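懐かし番組・ラジオ・ポッドキャスト相談室
カテゴリ:ポッドキャスト > 昭和・80年代

80年代を振り返る系ポッドキャストの「当時の数字」はどこまで信じていいのでしょうか

投稿者:Skodiven

通勤中に、1年につき1回ずつ80年代を振り返る海外のポッドキャストを聴いています。司会は二人で、話は面白いです。ただ最近、数字が出てくるたびに引っかかるようになりました。

先週聴いた回では、ある地方局の深夜ラジオ番組に、最終回の一晩で3107通のはがきが届いたと言っていました。出典の話は一切なし。一晩で届くはがきって何でしょう。郵便は夜中に配達されませんよね。もう一人の司会者は「すごいね」と言っただけで、そのまま次の話題に行ってしまいました。

ほかにも「当時の若者はみんなこれを聴いていた」「街から人が消えた」といった言い方が毎回のように出ます。私は当時まだ小学生でしたが、街から人が消えた記憶はありません。

娯楽番組にそこまで求めるなと言われればそれまでですが、番組の紹介文には「徹底調査」と書いてあります。徹底的に調べたのなら、どこで調べたのか一言あってもいいはずです。

聴き手の側で、こういう数字を確かめる現実的な方法はありますか。それとも全部話半分で聴くのが正解でしょうか。有料会員になるか迷っているので(会員になると出典メモが読めるそうですが、それも怪しいと思っています)、経験のある方の意見を聞きたいです。

追記:番組名は荒れるので伏せます。検索すればたぶん分かりますが、書かないでください。

回答者:Stulletach

話半分でいいと思います。
あの手の番組は思い出話を楽しむものなので、細かいことを言いだすと何も聴けなくなりますよ。私は家事をしながら流していて、内容はほとんど覚えていません。

会員はやめておいたほうが無難かも。私が入っている別の番組の特典は、ステッカーと「限定トーク」という名の雑談でした。

回答者:Benkirane

はがきの数については、私も最初に疑うと思います。ただ、疑う場所が少し違います。

「一晩で届いた」は、たいてい「最終回あてに届いた合計」が語り直されるうちに縮んだものです。当時の番組は最終回の予告を何週も前からやっていましたから、合計なら3107通はありえない数ではありません。下一桁まであるので、誰かが数えたか、誰かがそれらしく作ったかのどちらかでしょう。端数があると本当らしく聞こえるので、私はむしろ端数のある数字のほうを警戒しています。

確かめ方ですが、順番としてはこうしています。

まず、数字と番組名の組み合わせで検索して、一番古い記述を探します。見つかるのが全部ここ数年のブログや動画なら、互いに写しあっている可能性が高いです。文章の言い回しまで同じなら、ほぼそうだと見ています。

次に、当時の地方紙か番組情報誌。図書館で縮刷版やデータベースが使えることがあります。私は土曜の午前中に行って、7紙めくって何も出なかったことがあります。何も出なかったからといって嘘とは言えませんが、「新聞も大騒ぎした」という話のほうは、これでかなり怪しくなりました。

それから、本人の証言。これが厄介です。元スタッフが何十年も後に語った数字は、本人に悪気がなくても増えます。以前、Henk Kosterさんという方が自分の担当していた番組の思い出を個人サイトに書いていて、はがきが600通と書いた記事と、そこから何年も後の「あの山のようなはがき」という記事の両方が残っていました。後のほうだけ読んだ人が数千通と書き、それがポッドキャストに入る。私が追えた範囲ではそういう流れでした。古い記事も消さずに残していたのは立派だと思います。

「みんな聴いていた」は数字ですらないので、調べようがありません。聴取率の話をしているなら、どの地域の、何歳から何歳までの、何時台の調査かを言わない限り意味がないです。全国の若者全員なのか、調査対象になった人のうち、その時間にラジオをつけていた人の何割かなのかで、まるで違います。「街から人が消えた」に至っては、私は日本の番組でも海外の番組でも同じ文句を聞いたことがあり、決まり文句として聞き流しています。

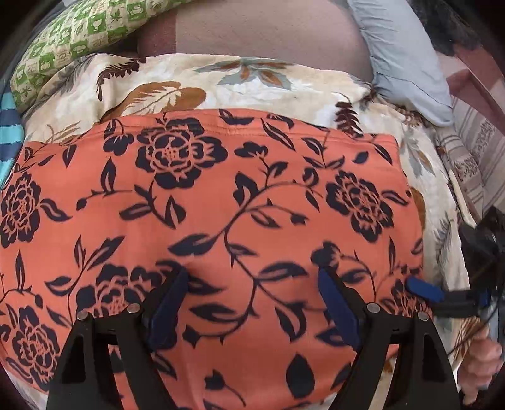
有料の出典メモについてですが、私は似たような番組で一度だけ会員になりました。その回のメモは35項目ありました。数だけ見ると立派です。ところが開いてみると、大半が百科事典サイトの同じページの別の見出しへのリンクで、残りは動画サイトと、すでに消えたファンサイトでした。紙の資料はひとつもなし。それを「徹底調査」と呼ぶのは自由ですが、私は翌月に解約しました。

もちろん番組によります。入る前に、無料公開の回にメモが付いていないか見てください。ひとつでもあれば、紙の資料があるか、ページ番号や日付まで書いてあるかで、だいたいの姿勢は分かります。無料分にひとつも付いていないなら、私なら払いません。

それと、一度問い合わせてみてもいいと思います。「3107通の出典を教えてください」とだけ書く。批判は書かない。返事が来ないか、「有名な話です」で済まされたら、それが答えに近いです。

回答者:Inese Vītola

私は逆に会員になってよかった派ですが、Benkiraneさんの言うとおり番組によります。私の聴いている番組は、間違いを指摘すると次の回の冒頭で訂正を読みます。訂正のある番組は多少信用していいのでは。

ただ、訂正コーナーが人気になりすぎて、最近はわざと間違えているのではと疑っています。証拠はありません。

ちなみに「Rollgate」という書き起こしアプリで番組内を検索すると、同じ数字を別の回で違うふうに言っていないか調べられます。精度はよくないです。人名はまず当たりません。数字もたまに一桁落ちるので、そこは音声を聴き直してください。

質問者からのお礼:Skodiven

ありがとうございます。Benkiraneさんの方法で検索してみたら、一番古い記述は個人ブログでした。しかもそこには「一晩で」とは書いてありません。「届いた」だけです。そのブログが何を見て書いたのかは分からないままなので、3107通のほうもまだ信じてはいません。

問い合わせは昨夜送りました。自動返信だけ来ています。会員登録は、返事を見てから決めます。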